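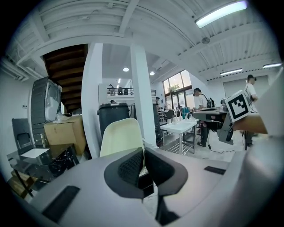
Gripper in hand on the workshop floor, workbench to the right.

# Clellard Kit Budget

A planning sheet and small dataset for anyone pricing up hand-held gripper kits for data collection. Version of 18 Aug 2023.

We started this at Jandumham because every group we spoke to was working out the same costs from scratch, and most of us were forgetting the same bits (cables! always cables). So we put our own shopping list into a spreadsheet, tidied it up, and kept adding to it. It has grown into something we use every week, and we'd love other workshops to use it too.

## What you get

- `kit.csv` has one row per item we priced, 485 rows in all, with supplier type, lead time, price before tax and a free-text note
- `plans/` holds two ready-made plans, "Abdelaziz" for a single bench and "Brollden" for a bigger shared floor
- `spares.csv` lists the parts we think you should order twice
- `totals.py` reads a plan and prints the cost by heading

Run it with:

 python totals.py plans/brollden.csv

Add `--spares` to include the spares list, and `--no-tax` if your organisation claims it back.

## How the plans are laid out

Each plan is split into the gripper itself, marker cubes and mounts, finger pads, computing, bench and power, storage, and people's time. That last heading is in there on purpose. Printing and fitting a gripper body takes a good part of a day the first time, and our early budgets had it down as nothing.

Abdelaziz is for 2 grippers and one laptop. It's a lovely way to begin, and you can grow it without throwing anything away. Brollden goes up to 8 grippers, with a proper charging shelf and enough drives to keep copies in two places.

## Things we learned while pricing

Finger pads wear. Buy the textured sheet in bulk and cut it yourselves, it's much cheaper than made-up pads and quite a satisfying job with a sharp knife.

Print a spare set of marker cubes in the same batch as the first. A cube from a later batch can come out a touch different in size, and then you're measuring everything again.

Look at your lighting before you spend money on cameras. A big room with tall windows and a mix of lamps will change a lot between morning and evening, and a couple of plain lamps may do more for you than a dearer lens.

Lead times are in days. The longest in the table is 34, for a machined bracket, so order that first.

## Known gaps

- Prices are in pounds and were taken from written quotes, so they'll drift
- Postage is left out for anything too big for a normal parcel
- No figures yet for insurance or floor rent
- The `note` column is uneven, some of it is just us grumbling about screws

## Coming next

A third plan, for teams who carry their kit from place to place, should be ready in October. We want it to cover backpacks, battery packs and cases, and we're very keen to see real receipts from anyone who has done this already.

## Sending changes

New rows are very welcome. Please keep the column order, give the date of the quote, and put one item on each line. If you think a price is wrong, open an issue with the row number and we'll look at it.

We use cookies to remember your settings and count visits. Accept all | Manage choices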